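라소라(Rasora) 정밀 드라이버 세트 36종 사용기

2018년 9월 20일 목요일

5월에 사서 이제야 씀. 미루다 미루다 올림. 급하게 쓰는 거라 오타 있어도 그냥 읽어주세요.

결론부터. 집에서 중고 데스크탑이나 노트북 뜯는 사람이면 살만함. 안경 나사 조이는 정도면 돈 아까움. 끝... 이라고 하면 너무 짧으니까 좀 더 적음.

산 이유
원래 쓰던게 Cisell 거 싸구려 세트. 십자 비트 끝이 뭉개졌는데 그걸 모르고 계속 쓰다가 노트북 하판 나사 하나를 완전히 갈아먹음. 고무줄 대고 돌리기, 순간접착제, 다 해봤는데 안 돼서 결국 드릴로 뚫음. 나사보다 하판이 더 아까웠음. 그날 밤에 바로 주문. 배송비 2,000원 따로 붙음. 요즘 세상에 배송비라니 싶었지만 급해서 그냥 결제.

구성
비트 36개, 손잡이 하나, 연장대 하나, 휘는 연장대 하나, 핀셋 하나. 플라스틱 헤라도 들어있는데 이건 한 번 쓰고 휘어짐. 버렸음. 헤라는 따로 사세요. 안쓰는 카드가 차라리 나음.

비트는 십자, 일자, 별, 육각 골고루. 삼각이랑 Y자도 있음. 솔직히 별이랑 십자만 쓰게 됨. 육각은 컴퓨터보다 자전거 만질 때 더 씀. 큰 십자가 좀 부족함. 케이스 나사처럼 굵은 거 돌릴 때는 비트가 헛도는 느낌이 나서 그냥 일반 드라이버 꺼내씀. 정밀 세트니까 이해는 하는데 하나만 더 넣어주지.

손잡이
알루미늄. 무게 적당. 뒤쪽 뚜껑이 따로 돌아가서 손바닥으로 누르고 손가락으로 돌리는 방식인데 이 회전이 아주 부드러움. 여기가 이 세트에서 제일 맘에 드는 부분. 친구네 Skunstead 거 빌려서 써봤을 때는 뚜껑이 뻑뻑해서 같이 돌았음. 손바닥 아픔.
단점은 미끄러움. 손에 땀 나면 특히. 여름 내내 투덜거리면서 썻음. 나는 자전거 핸들에 감고 남은 테이프 잘라서 감아둠. 보기 싫지만 잘 잡힘.

자석
세다. 너무 세지도 않고. 나사 물고 좁은 데 들어가도 안 떨어짐. 메인보드 고정 나사 넣을 때 이게 제일 고마움. 손가락 안 들어가는 구석에 나사 떨어뜨리고 본체 뒤집어서 흔들어본 사람은 앎.
근데 손잡이 쪽에서 비트 잡는 자석은 좀 약함. 비트가 나사에 박힌 채로 손잡이만 빠진 적 몇번 있음. 연장대 끼우면 더 그럼. 연장대 끝 유격도 좀 있고. 살짝 흔들흔들.

휘는 연장대
안씀. 힘이 안 들어감. 굳은 나사는 절대 못 풂. 다른 사람들은 잘 쓴다는데 어디다 쓰는지 궁금. 댓글 좀.

비트 내구성
넉 달 동안 노트북 여러 대, 데스크탑, 게임 패드, 선풍기까지 뜯음. 제일 많이 쓴 십자 비트 끝이 약간 반들반들해졌는데 아직 뭉개지진 않음. Cisell은 이 정도 쓰면 벌써 갔음. 일자 제일 작은 거는 이빨 나감. 이건 내가 지렛대로 써서 그럼. 할말 없음.

케이스
문제는 여기. 뚜껑이 자석으로 닫히는데 뒤집으면 비트가 다 쏟아짐. 가방에 넣고 다녔다가 가방 바닥에서 비트 줍고 다님. 고무밴드 하나 감으세요. 비트 자리에 적힌 규격 글씨도 너무 작음. 조명 어두우면 안 보임. 나는 자주 쓰는 자리에 매직으로 점 찍어놈. 비트를 꽂는 홈도 처음엔 빡빡해서 손톱으로 빼야 됨. 한 달 쓰면 좀 헐거워져서 괜찮아짐.

다른 거랑 비교
Yatsenko 세트도 후보였음. 비트 강도는 그쪽이 더 낫다는 글이 많던데 값이 두 배라 포기. 직업으로 수리하는 분들은 그쪽 보시고. 취미로 주말에 뜯는 정도면 라소라로 충분한듯.

데스크탑 작업할 때 팁 조금. 본체는 눕히고 하세요. 세워놓고 하면 나사 다 굴러떨어짐. 푼 나사는 달걀판에 순서대로. 쿨러 나사는 대각선으로 조금씩 풀고 조이기. 한쪽만 먼저 확 조이면 안됨. CPU는 빼서 옆면 잡고, 바닥 접점 쪽은 손대지 말고.
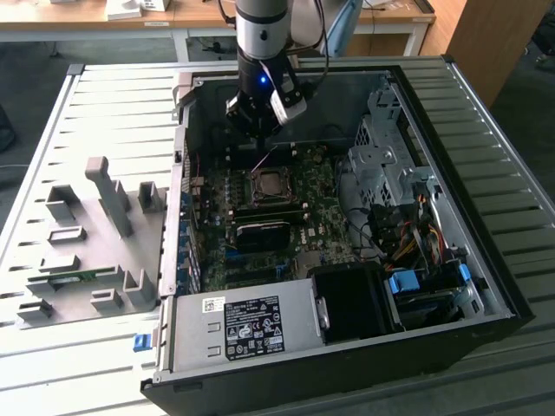
눕혀놓은 본체, DELL 보드
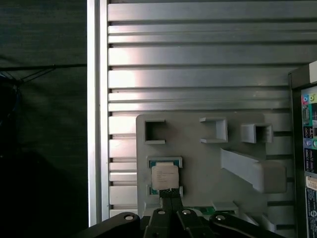

써멀 얘기는 길어지니까 다음에. 닦을 때 휴지 쓰지 말라는 것만. 보풀 남음.

아 그리고 핀셋 얘기 빼먹음. 끝이 안 맞음. 왼쪽이 살짝 길어서 작은 점퍼 집으면 튕겨나감. 줄로 갈아서 맞춰 쓰는 중. 운 좋으면 맞는 거 걸릴지도. 리뷰들 보니까 다들 핀셋 욕은 하더라고요.

AS는 한 번 문의해봄. 일자 비트 부러진거 낱개로 살 수 있냐고. 답장이 11일 걸림. 답은 낱개 판매 안 한대요. 그럼 그 답 하는데 왜 그렇게 걸렸는지.

정리
좋은 점: 손잡이 회전, 비트 자석, 비트 재질
별로: 케이스, 핀셋, 헤라, 휘는 연장대, 느린 답장
별점은 다섯 개 중에 네 개. 케이스 때문에 하나 뺌. 2세대 나온다는 말이 있던데 케이스만 고쳐서 나오면 또 살 생각 있음. 더 써보고 십자 비트 뭉개지면 글 밑에 추가할게요.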